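# The Wedding Number in Murgate

The wedding sequence in *Murgate* runs just under five minutes and has 136 people in it. It was shot over 6 nights in the courtyard of an old silk factory above the coast road, and it is the first large dance number Rawan Nassar has choreographed for a film.

Nassar is known for stage work. She spent most of the last decade making pieces for small theaters, usually with four or five dancers and almost no set. When director Elias Rizk called her, she assumed he wanted a duet.

"He sent me the pages and it said, 'The whole town dances,'" she says. "I called him back and asked how big the town was."

The film follows two brothers who come home to sell their father's hotel, the Murgate, and find that half the rooms are already occupied by relatives. Imad Masri plays the older brother. Lama Geagea plays the cousin whose wedding everyone has come for. The dance comes a little past the halfway point, and by the end of it the sale is off and the brothers are no longer speaking.

Rizk wanted that whole turn in the story to happen without dialogue. The script has no lines for the scene at all, only a list of who sees whom and in what order. Nassar worked from the list. She gave each family in the story its own way of holding the line in the dabke, some with hands low and some with arms locked at the shoulder, so that a viewer could tell who had broken off to join another group.

Only 40 or so of the people on screen are trained dancers. The rest are extras from nearby towns, and many of them already knew the steps better than the professionals did. Nassar says she rewrote the second section after watching a group of older women practice it their own way during a meal break. Their version was slower and had a drag on the back foot. She kept it, and the composer had to take the tempo down to match.

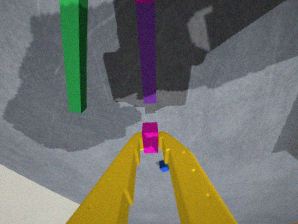
The composer is Miroslava Štefanec, who came to the project from television and had not written for dancers before. She recorded the percussion first and left everything else open until the shoot was over. On set the cast moved to a drum track and a guide vocal. The strings and the reed pipes were added in the winter, once the edit was locked.

"I had the picture on one screen and the drums in my ears for two months," Štefanec says. "The melody is mostly Lama's shoulders. When she drops them, the line drops."

Geagea laughs when this is repeated to her. She had a heavy dress and a bad ankle, and she says the shoulders were the only part of her that could move freely by the fourth night. She trained as a dancer until she was 17 and then quit for acting, and had turned down dance roles since. She took this one after reading the last ten pages of the script.

Masri has no dance training and did not get much for the film. Rizk asked that he be kept out of rehearsals, so that his character would look like a man who had been away too long. He learned the basic step from his aunt and nothing else. In the finished scene he joins the line twice and leaves it twice, and the second exit is the shot used on the poster.

The nights were cold and the schedule was tight. Generator trouble took out most of the third night, and the crew made up the time by shooting the overhead material with fewer lights than planned. Rizk says he prefers it that way now. The courtyard goes nearly black at the corners and people seem to arrive from nowhere.

Dokoren, the production company behind the film, had asked for a shorter version of the number for television sales. Rizk cut one at three minutes, watched it with Nassar, and sent the long one again. The company agreed to leave it alone.

*Murgate* had a single preview in December, to a house of 700. The applause after the dance ran over the start of the next scene, which is a quiet one in a kitchen, and Rizk has since added a few seconds of the empty courtyard before it.

Nassar is back in a rehearsal room with a new stage piece called *Emeo*, for 5 dancers and one drummer. Two of the women from the meal break are in it.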